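Der März ist bei uns in Pillberg immer die Zeit, in der ich mir viel zu viel vornehme, und dieses Jahr sind es eben Beispiele geworden. 200 Durchgänge sollen es werden, alle von Hand geführt, damit das Modell später selbst weiß, wie man einen zusammengerollten Taschenschirm greift. Den Rechner im Arbeitszimmer habe ich Guvton getauft – fragt bitte nicht, wie lange ich über den Namen nachgedacht habe.

Am Montag habe ich 40 geschafft und war abends richtig stolz (und ein bisschen steif im Nacken). Stoff ist ja so ein eigensinniges Zeug, der gibt nach, rutscht, legt sich in Falten, und jeder Schirm macht das wieder ein wenig anders.
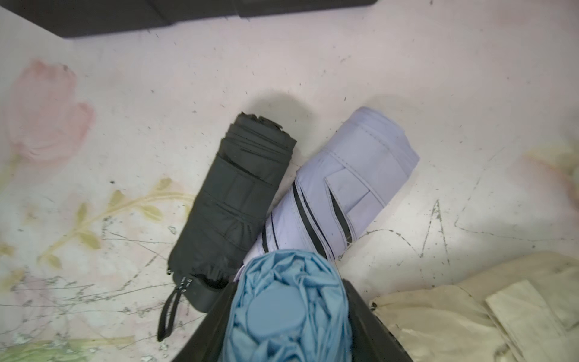
Am liebsten lege ich sie dicht zusammen, auch mal übereinander, und fange jedes Mal mit einem anderen an. Anfangs hatte ich alles brav nebeneinander aufgereiht, und nach 15 Durchgängen wurde mir klar, dass das Modell so vor allem meine Ordnungsliebe lernt! Seitdem mische ich nach jedem Griff neu durch und lasse auch die missglückten Versuche drin, getrennt abgelegt und mit einer kurzen Notiz dazu.

Nächste Woche kommen die Handschuhe dran, darauf freue ich mich schon sehr.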